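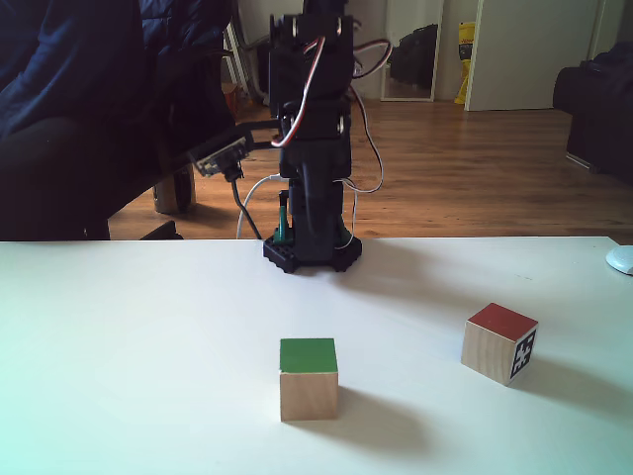 Jaqueline Tlapale wrote under my November post that a white table would show every crumb and that I would be sick of it by spring. She had one for years and ended up keeping a cloth over it, and she wanted to know why anyone would put up with that twice.

It's spring now and I still have the table, so I owe her an answer. She was right about the crumbs. She was also right about pencil, coffee and the gray smudge that comes off newspaper. I wipe it down most evenings with a damp rag and dish soap, and then again with a dry one. If I skip the dry one there are streaks in the morning when the light comes in low. It takes a couple of minutes.

The table is a Parby. I bought it used from Leopoldo Arriaga when he moved, for 3000 pesos, and he threw in the chair. The top is in good shape except for one corner where he clamped a lamp. I have thought about a patch kit and haven't bought one. The legs are the part I would complain about. One was a little short when I got it, and I had a folded piece of cardboard under it until Obed Boateng found me a proper rubber foot at Fandia. It still rocks if you lean on the far side.

What I like is that small things are easy to find on it. My old desk was dark brown and I lost screws on it all the time. On the white I can see where everything is, and I can see the colors too, which mattered when I was painting the blocks.

I cut the blocks from a length of pine Guadalupe Xolalpa had left over from a shelf. There are 16 of them. I wanted them painted on one face only and left plain on the rest, so you can still see the wood. The green ones and the red ones are done. Blue is waiting because the lid of the can rusted and bits of it fell in. I could strain it through a stocking, and I might, but a new small can is 40 pesos and I keep meaning to walk over there.

A few notes for anyone who wants to do the same thing. Sand before you cut if you can, since a long piece is much easier to hold than a cube. Then only the cut ends need work afterward. Put tape around the sides right below the edge and press it down with a fingernail. I got lazy with the tape on the first two greens and the paint ran down the grain on the side, and I had to sand it off and start over. Two thin coats were better than one thick one. The red needed a third. I let them sit overnight between coats with the painted face up, on wax paper, and I would not put them straight on the tabletop, even if the paint feels ready. One of them left a faint pink square near the edge of the table that took me a good while with rubbing alcohol.

The red block with the black and white square pattern has that on one side face, so the painted face is the top and the pattern looks out to the side. If you put anything like that on yours, do it last. Paper and wet paint don't go together.

The chair is another matter. It was meant to be for sitting, and most days it holds my navy jacket. There are hooks by the door. Jacinto Olvera put them up for me and they are good hooks, level and everything, and I walk right past them. I have started moving the jacket when I sit down and putting it back when I get up, which is silly, but the apartment is cold until noon and I end up wanting it within reach.

The floor came with the place. It's a warm brown laminate with long planks, and it looks nicer next to the white table than it did next to the brown desk, which sort of disappeared into it. It does scratch. I bought a mat from Barros for under the chair and took it back because it curled up at the corners.

So, Jaqueline, no cloth yet. I did look at one at Citik, a plain gray one, and it was too short by a hand on each end. If you still have yours and aren't using it, let me know what size it is.

Posted Apr 16, 2021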